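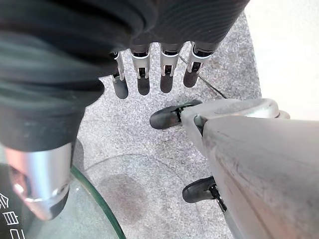
Joelle was saying that their mother would never have sold the house in Baststead, not even for a good price. Rasha let her finish. The telephone was warm against her ear and the kettle had started to make its small noises.

"The roof costs more than we have," Rasha said. "Mr Ghanem sent me the letter. You received it too."

"I did not open it."

It was like Joelle not to open things. When they were girls she had kept a birthday parcel under her bed until July, because she liked it better closed.

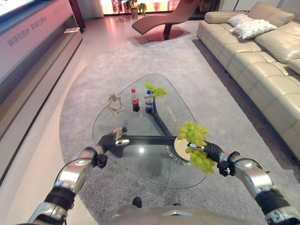
Rasha took the letter from the drawer and read it aloud, slowly, with the figures. The repair was £3374 for the front side only. At the end there was a silence — a long one — and then a sound of paper tearing.

"He spelled my name wrong," said Joelle.

"Mine also."

"Do you still have the key?"

Rasha looked at the hook beside the door. It had hung there for 18 years, on a piece of green string.

"I will bring it on the early train," she said, and went to turn off the kettle.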